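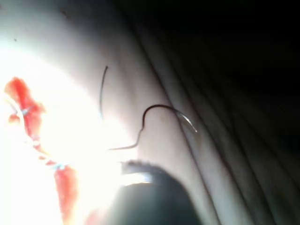
Ruth Pickering wrote in to ask whether a practice pad is worth buying at all when she could go on stitching bananas. Good question, Ruth, and I did bananas myself for a while! They're fine for getting used to the needle, but the peel tears if you so much as look at it, so I'd get a pad.

Which pad do you use?
Mine's the plain pale one from Geltus. I've tried the Avby too, and it's a bit stiff for my taste — maybe good if you pull too hard, which I did for months.

Why a curved needle?
Because you turn your wrist and the needle follows its own curve through the pad. Push it straight and you'll bend it or rip the edge (ask me how I know).

How far apart should stitches go?
I aim for 6 millimeters on a pad and try to keep them even. Colin Tindall likes his closer and we've agreed to stop emailing about it.

Does thread color matter?
For practice, yes! I like blue against a red wound line, so I can see where I went wrong. Pale thread just disappears on a pale pad, especially under a bright lamp.

How long is a session?
Roughly 20 minutes, then my hands get sloppy and I quit.

My pad is all creased. Is it ruined?
Probably not. Lay it flat overnight and see how it looks in the morning.

Filed under: Suture Practice, Beginner Questions

© Jundusari Stitch Notes | Contact | Back to top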